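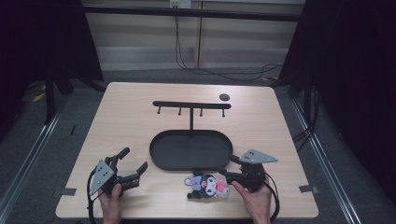

I own 26 keychains and exactly 2 keys. My sister thinks this is a problem. I think the problem is drawers.

For years mine lived in a kitchen drawer, with the batteries and the takeout menus, and every time I wanted one I'd pull up a clump of four with their rings all knotted together. So in August I bought a little black jewelry stand, the kind with a bar across the top, a few pegs and a tray at the bottom, and I've been preaching about it ever since!

My opinion, and I'll fight for it: cute things should hang where you can see them. A small plush on a keyring is made to dangle. Lay a Kuromi on her side on a table and she looks like she's had a long week - put her on a peg and she's back to plotting something. My friend Iolanda says they belong on bags, out in the world, and sure, fine, until the pink bits turn gray from the bus.

The other thing I'd argue for is too few pegs. I used to want one of those giant wall racks with 48 hooks, and I'm so glad I was broke that month. With four pegs you have to choose, and then you swap them around when you get bored (I change mine whenever I water the plants). The tray is for whoever is waiting their turn, plus rings, plus the one earring I still believe has a partner somewhere.

Zuleica, if you're reading this, I want my purple bat back.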